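3. Materials and Reading Procedure

3.1 The corpus

The study draws on 112 issues of four comic series that were printed and sold in and near the port city of Cordero. Three of the series, Ferkent, Night Ferry and The Ward Clerk, are dramas with a continuing story. The fourth, Tulinura, is a humor title made up of short strips, most of them a single page long. All four were sold at newsstands and bus stations, and all four dealt at some point with local elections, housing, or the closing of the shipyard. We left out two other titles from the same publishers because they reprinted foreign material with new captions, and it was not possible to say which changes were made locally.

Copies came from two sources. The larger part is held in the Zinberg collection, where the issues are stored by publisher and year. The rest were bought from private sellers. Where both sources had the same issue we used the library copy, unless pages were missing. Eleven issues of Ferkent are known only from later bound volumes, in which the letters page and the advertising were removed. These issues are included in the counts for story pages but not in the discussion of readers' letters in Section 5.

The corpus is uneven. Ferkent ran longest and supplies close to half of the issues. The Ward Clerk stopped after nine. We did not try to balance the series by taking a sample from the longer runs, as the interest of Ferkent lies partly in how its treatment of city politics changed from one mayor to the next, and a sample would break up the storylines in which this happened.

3.2 What counts as a political page

Earlier work on political comics tends to treat the whole book as the unit. A comic is either political or it is entertainment, and the question is what message it sends. This works for pamphlet comics paid for by a ministry or a party. It works less well for newsstand titles, in which a page about a rent strike may be followed by four pages of a car chase. We therefore took the page as the unit and asked of each page whether it referred to a public office, a law, a vote, a protest, or a dispute over public money. A page with any one of these was marked as political. By this rule 785 pages in the corpus are political.

The rule is a broad one. It takes in a page of Night Ferry in which a character complains about a bus fare, provided the complaint names the city council, and it leaves out long wordless passages in the same series that many readers would call political in mood. We accepted this. A narrower rule would have asked the coders to judge what the author meant, and in early trials they disagreed on this more than on anything else.

Figure 2. Work surface, fixed view.

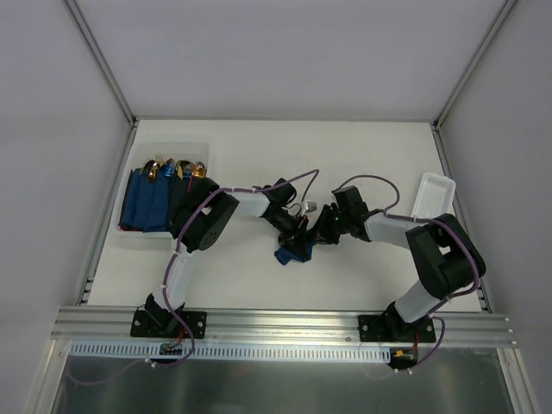 Advertising pages were marked separately. They were not counted as political even where a candidate had paid for the space, which happened in 20 issues, nearly all of them in the month before a vote. The placement of these pages is still of some interest. In Ferkent they tend to fall on the inside back cover, away from the story. In Tulinura they are set among the strips in the same lettering, and one has to read the small type at the foot of the page to learn that it was paid for.

3.3 Coding

Each page was read by two coders working apart. Both grew up in the region and knew the slang used in the dialogue, though neither had read the series before. They recorded the political subject of the page, the speaker of any political statement, and whether the statement was answered by another character. They also noted the position of the page within the issue.

The last two items need some explanation. A statement was counted as answered if another character disagreed, agreed, or made a joke about it on the same page or the page following. Silence drawn as a reaction – a blank stare, a turned back – was given its own code. This was added in August, after the coders had finished the first batch of Tulinura and reported that a large number of strips ended in this way. The pages already read were then coded again under the new scheme.

Disagreements were settled by discussion. Where the coders could not agree, the page was marked as unclear and kept out of the tables, although some of these pages are discussed in the text. Most of the unclear pages come from The Ward Clerk, in which the narrator's captions often say the opposite of what the characters say. In issue six, for example, the captions praise a new housing law while the characters spend five pages looking for a working elevator. One coder took the captions at face value and the other did not. Neither reading could be ruled out from the page alone.

3.4 Dating

Only Ferkent and Night Ferry carry a printed month on the cover. Tulinura used issue numbers, and The Ward Clerk used neither, so that the order of its nine issues had to be worked out from the prices and from the notices of coming titles. We are confident of the order of the first five. The sixth and seventh may be reversed, which would matter for the argument about the housing law only if the exact date of the vote were at stake.

For Tulinura the issue numbers are of limited help. The publisher skipped at least three numbers, and number 41 was used twice, on two different books. We follow the library in calling these 41a and 41b. References to events in the strips were used to fix the date where possible, but humor strips were often drawn well ahead and held until there was room for them. A strip that mocks a mayor who had already left office may be old stock and does not show that he was still a target.

3.5 Limits of the material

Three limits should be kept in mind when reading the results. First, we have no sales figures for any of the series. Print runs are given on the last page of some issues of Night Ferry, but a print run says little about how many copies were read, and copies were commonly shared or sold on. Second, the people who wrote the scripts were seldom credited. Ferkent names its artists from the second year on, and its writers never. It is therefore not possible to say whether a change in politics reflects a change of writer.

Third, the letters pages were edited. Some letters read as if they were written in the office, and a few repeat phrases from the editorial on the facing page. We have used the letters as evidence of what the publishers were willing to print and have avoided drawing conclusions from them about readers in general. The one exception is the exchange over the shipyard story in Ferkent, which ran across five issues and drew replies from both management and the union. Copies of two of the original letters survive in the Zinberg collection, and the printed versions differ from them only in spelling and length.

The page list and the coding sheet were last revised on 28/10/2018. Changes made to the reading of single pages after the first round are marked in the list with the original code kept beside the new one.

4. Results

4.1 Subjects by series

The most common political subject in all four series is housing. It is followed by public works in Ferkent and by elections in Tulinura. Night Ferry stands apart in that its second subject is policing, a matter which the other three titles touch on rarely and mostly for laughs. The difference cannot be put down to genre alone, as Ferkent is also a drama and has a detective among its main characters for much of its run.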